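Session four: curtains, blinds and the business of dressing a window

Welcome back, everyone, and thank you for the lovely sketches you handed in last time. I've written comments on all of them (in pencil, so you can rub me out if you disagree). Tonight we leave floors behind and turn to windows, which I'll admit is my favourite session of the whole course, so do forgive me if these notes wander a bit.

## Start with the light

Before you so much as open a fabric book, spend a day with the window. Sit in the room at breakfast, again after lunch, and once more when the lamps go on. Write down where the sun falls and whether it bothers anybody. A north-facing bedroom and a west-facing kitchen want very different things, and a pretty pattern won't make up for a bad guess about glare.

Then ask who can see in. Ground-floor rooms on a busy street nearly always need something sheer for the daytime as well as something heavier for the evening. People often forget the sheer until the heavy curtains are up and paid for!

## Measuring

Use a metal tape, since cloth ones stretch over the years. For curtains, measure the pole or track and leave the glass out of it. Decide on the pole first, and let it run past the window at each side so the curtains can be drawn well back and the daylight gets in.

For a blind inside the recess, take the width at the top, the middle and the bottom, and order to the smallest of the three. Old houses are hardly ever square. The Buchanan flat, which we'll be using as our case study until the end of term, was built in 1909, and not one of its windows is the same width all the way down.
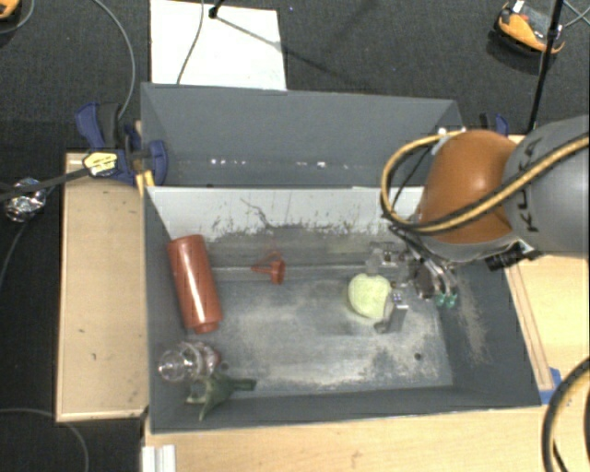 Fullness is where beginners get mean with the cloth. A pencil-pleat heading wants twice the width of the track, a little more if the fabric is thin. Let's work it through with the sitting room window at Buchanan:

- Track width: 455 cm
- Doubled for fullness: 910 cm
- Fabric width: 140 cm
- 910 divided by 140 gives six and a half drops, so we buy seven

Always round up, and always buy from one roll if you can, as the colour can shift between batches. If the fabric has a pattern, each drop must be lengthened to a whole number of repeats, so look for the repeat on the label before you fall in love with anything.

## Choosing a fabric

I've brought in the Trokel linens and two books of Vondatia weaves for you to handle. Please do handle them. Scrunch a corner in your fist, hold it for a moment and let go, and you'll see how it will look after a winter of being tugged open every morning. Then hold it up to the window, because a cloth that seems a calm oatmeal on the table may go quite pink with daylight behind it.

Linen hangs beautifully but can drop a little once it's up, so leave it a week before you sew the hem for good. Velvet is warm and forgiving, though the pile must run the same way on every drop. My own kitchen has a plain cotton blind, 100 cm wide, that goes in the wash twice a year and comes out smiling.

## Lining

Line nearly everything. Lining protects the face fabric from the sun and helps the folds fall properly. Interlining, the soft blanket layer in between, is worth the money in a draughty room, but check that your pole and brackets can carry the extra weight.

## For next time

1. Measure one window at home, recess and track both.
2. Work out the drops for a pencil-pleat heading, showing your sums.
3. Bring three fabric samples, one of which you dislike, and be ready to tell us what put you off.

The Zallolberg sample books can be borrowed overnight if you sign the sheet by the door. Bring a pencil and your tape, and we'll make a start on pelmets.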